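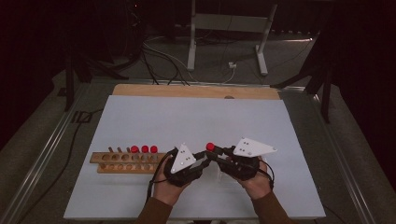
Our protocol for hand-held gripper recording was revised in June, and the new version is shorter than the one it replaces. The old text ran to 49 clauses. The new one has 47, and most of the editing went into the part on bench layout, which had grown by accretion and contradicted itself in two places. The tube rack task is the one I use to check wording, because it touches nearly every clause. A cap is held in the jaws of both devices at once, the marker plates have to stay readable to the tracking system, and the spare caps sit side by side in the upper rail of the wooden rack. If a clause can't be applied to that setup by someone reading it for the first time, it gets rewritten.

Notes on the clauses that changed, in the order they appear in the document.

Marker plates. The old rule said plates must be "clearly visible at all times." That can't be met in two-handed work and should never have been written that way. The new rule sets a limit on how long a plate may be lost during an episode, and says what to do past the limit: stop, mark the episode as failed, start again. Operators may not tilt a wrist for the sole purpose of showing the plate. Motion done for the tracker ends up in the data as if it were part of the task.

Cables. Each device cable must have enough slack to reach the far edge of the board with the arm extended. The cable may touch the board. It may not pass between the jaws and the workpiece, and it may not cross the other cable. Check this before the first episode and again after any break. At Alton we had a run of episodes where the cable pulled on the housing near the end of every reach, and it showed up in the wrist trajectory as a small, very regular hook. A policy trained on those episodes learned the hook.

Start pose. Jaws open, both devices over the board, no contact with anything. Hold for 2 seconds. The older text allowed the operator to begin from wherever the last episode ended. This saved time and made segmentation unpleasant.
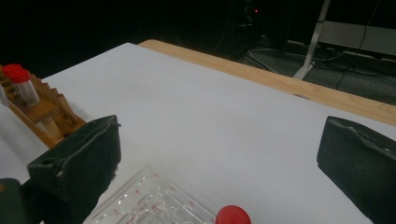 Finger pads. Inspect before each session and log the state of each one. Wear is permitted if the pad is still fixed along its full length and the surface is continuous where it meets the object. Loose fibers outside the contact area are logged but do not stop work. Pads are replaced in pairs. Replacing a single pad gives you two different friction values on one gripper, and the difference is large enough to rotate a cap during a pinch.

Object placement. Objects on the board are moved between episodes according to a printed list. Operators asked to vary placement "randomly" will put things in the same few spots, usually near the dominant hand. The Olmedo group tested this on their own staff and sent us the plots. We adopted their list format with one change, which is that the rack itself also moves.

Session length. The limit is now 125 episodes per operator per day. Flaltach uses a time limit instead. I argued for theirs and lost. Episode count is easier to audit, but it rewards hurrying, and I expect we will be back on this clause before long.

Failed episodes. Keep them. Label them with one of the listed causes and do not delete anything at the bench. A dropped cap is a failed episode even if it is picked up again cleanly, unless the task sheet says recovery is part of the task. The earlier version left this to the operator, so we have older data where it is handled both ways and no record of which.

Clauses on file naming and clock sync are unchanged. The clause on lighting is still open. The draft from Stumley asks for a fixed lux range at the board surface, which I support, but it gives no measuring position, and a reading at the center can differ a good deal from one at the corner. I have asked for a measuring grid to be added and will update this post when there is agreed text.

Posted Jul 30, 2021
Filed under: standards, data collection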